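Folding and Drawer Storage of Knitted Tops
Project report, Module 2: Textiles and Household Practice
Faltport College
Last updated: Mar 3, 2024
4 shares | 2 comments

1. Purpose

The project compared two ways of folding knitted tops for storage in a shallow drawer. The clothes room at Hestham keeps its tops in Satti drawer units, and the contents lose their shape when a drawer is opened and searched. Users of the room asked for a single folding method that could be printed on a card and fixed inside the lid of each table.

The report covers the choice of garments, the two methods, the time taken, the size of the folded parcel and how well the parcel held its shape when moved. Washing and ironing were outside the scope. So was hanging storage, which Hestham uses for shirts with buttons and for coats.

2. Garments

The test set was 19 garments drawn from the ordinary stock of the room: 12 short-sleeved T-shirts and seven sweatshirts, two of these with hoods. All were knitted. Plain and heathered colours were both included. Garments with large printed panels were left out, as a stiff print changes where the cloth will bend and would have needed a separate set of trials.

Each garment was given a paper tag on a safety pin at the inside of the hem. The tag carried a letter for the type and a number. The first batch of tags was pinned at the neck label, and these had to be moved after the pin was found to sit exactly on the last fold in method B and hold it open.

Garments were shaken out and left flat between trials for long enough that the earlier crease lines had relaxed. Some of the thicker sweatshirts still showed a faint line from the previous trial. No correction was made for this.

3. Table and working position

A Sanska folding table was used for all timed trials. It has a smooth top without a cloth cover. Smooth tops let a knitted garment slide, and this helps when the body is being straightened but is a nuisance when a sleeve is folded over, because the whole garment tends to follow the sleeve. A cotton sheet was tried over the top during the practice runs. It stopped the sliding, but the sheet itself wrinkled and the wrinkles were carried into the lower layer of the garment. The sheet was removed.

Garments were placed sideways, with the collar to the left and the hem to the right. In this position both long edges can be reached without leaning over the work. The alternative, with the collar pointing away, was dropped after practice, since the shoulders of the larger sweatshirts were out of comfortable reach.

4. Folding methods

4.1 Method A, halves

1. Lay the garment face down and smooth it from the collar towards the hem.
2. Fold it in half lengthways so that the shoulders meet.
3. Turn the sleeves back over the body.
4. Fold the hem up to the collar.
5. Fold in half once more.

The neckline ends up on one side of the parcel, folded through its own centre. On a ribbed neckband this gives a thick corner.

4.2 Method B, side bands

1. Lay the garment face down and smooth it from the collar towards the hem.
2. Fold one side over onto the body in a long band running from shoulder to hem.
3. Turn the sleeve back along the band so that it does not pass the opposite edge.
4. Repeat for the other side.
5. Fold the hem up towards the collar, stopping short of the neckband.
6. Fold once more to finish.

The neckline stays open and lies in the centre of the parcel. The sleeves are enclosed.

5. Handling the cloth

Most of the difference between a good and a poor parcel was decided in the first long fold of method B. If the band is even in width along its length, the remaining folds fall into place. If it is wider at the hem than at the shoulder, the finished parcel is a wedge and will not stand in a row.

Two faults were recorded repeatedly. In the first, the cloth bunches at the shoulder. The shoulder seam is less stretchy than the body, and when the edge is lifted only near the hem the seam stays behind and the cloth gathers next to it. In the second, only the upper layer is picked up. A knitted garment lying flat is two layers, and a small pinch in the middle of a panel will usually take the top one alone. The upper layer then slides over the lower and the side edge is no longer the true edge.

Both faults are reduced by taking hold close to the edge, at the shoulder first, and checking that both layers are in the pinch before lifting. A small pleat at the holding point is not a problem in itself. It comes out when the cloth is released and smoothed. A pleat that is folded under does not come out and shows as a ridge in the finished parcel.

Heavier knit is easier to hold but springs back more. T-shirt jersey stays where it is put, though its cut edges and cuffs curl and have to be laid flat before the sleeve is turned back.
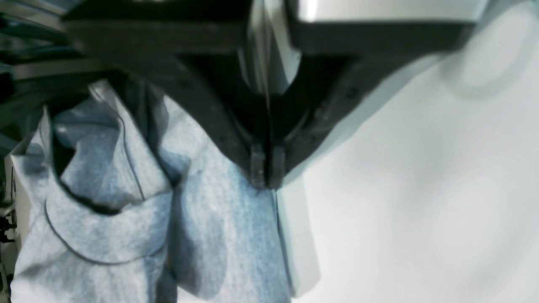 Cloth held in a small pinch; in the second picture a band has been folded along the top edge of the T-shirt.
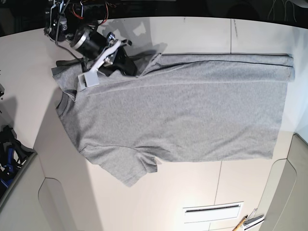

6. Procedure for timed trials

Each garment was folded five times by method A and five times by method B, giving 190 timed folds. The order of the methods was alternated between garments so that any gain from practice was spread over both. The timer was started when the garment touched the table and stopped when the finished parcel was released.

After timing, the length, width and height of the parcel were measured with a steel rule. Height was taken at the thickest corner with no pressure applied. The parcel was then carried to the drawer unit, placed on edge in a part-filled drawer, and the drawer was opened and closed three times. The parcel was marked as sound if no sleeve or hem had come away from it.

Timing was done with a phone stopwatch. Times were written down to the nearest second. Trials in which the garment fell from the table were stopped and repeated.

7. Results

7.1 Time

The total time for all folds was 2,818 seconds, a mean of 14.8 seconds per fold. Method A took 1,254 seconds in total (mean 13.2) and method B took 1,564 seconds (mean 16.5). Method B was slower for both garment types. The gap was larger for the sweatshirts, where the long sleeves needed a second turn in order to stay inside the width of the body.

The slowest single folds were all on the hooded sweatshirts. Neither method as written says what to do with the hood. It was folded down onto the back before the first long fold, and this should be added to the card as a separate step.

7.2 Parcel size

Method A gave a smaller footprint but a thicker parcel, with the greatest height at the corner containing the neckband. Method B gave a flatter parcel with a more even height. In a drawer where the tops stand on edge, evenness matters more than footprint, as the thick corners of method A parcels all fall on the same side and push the row over.

When every second parcel in a method A row was turned round, the row stood straight. This was tried once only and was not measured.

7.3 Shape after moving

Method B parcels were sound more often than method A parcels after the drawer test. The usual failure in method A was a sleeve dropping from the open side. In method B the usual failure was the final fold opening, mainly with sweatshirts. A row that was packed closely prevented this, and a part-filled drawer did not.

8. Sources of error

All folding was done by the author, who had used method A at home before the project and method B only in practice runs. The time difference between the methods is therefore likely to be overstated.

The drawer test depended on how hard the drawer was pulled. An attempt was made to use the same movement each time, but it was not controlled.

Sweatshirts and T-shirts were not matched for size. The sweatshirts in the stock were mostly larger, and part of the difference put down to fabric weight may be a difference in size.

Height measured without pressure varied by several millimetres on the same parcel depending on how long it had been standing. Later measurements were taken straight after release. The earlier ones were not repeated.

9. Recommendations

Method B should be used for T-shirts stored on edge in the Satti units. The added time is small for one garment and the row is easier to search.

For sweatshirts, method B is suitable where the drawer can be kept full. Where it cannot, the parcels should be laid flat with the final fold underneath.

The card should include the following points:

- Place the garment with the collar to the left.
- Take the edge at the shoulder first, both layers.
- Keep the band the same width from shoulder to hem.
- Lay curled cuffs flat before turning the sleeve.
- Fold hoods down before starting.
- Stop the hem short of the neckband.

A drawing of the finished band is more useful than a written width, because the width changes with the size of the garment. A draft card has been left at Hestham and comments on it are to be collected in June.

10. Further work

Printed tops should be tested separately. A second person with no preference for either method should repeat the timed trials on at least the T-shirts. The alternating arrangement noted in 7.2 could make method A acceptable for drawers that are refilled in a hurry, and it needs a proper comparison using full rows of the same garment type.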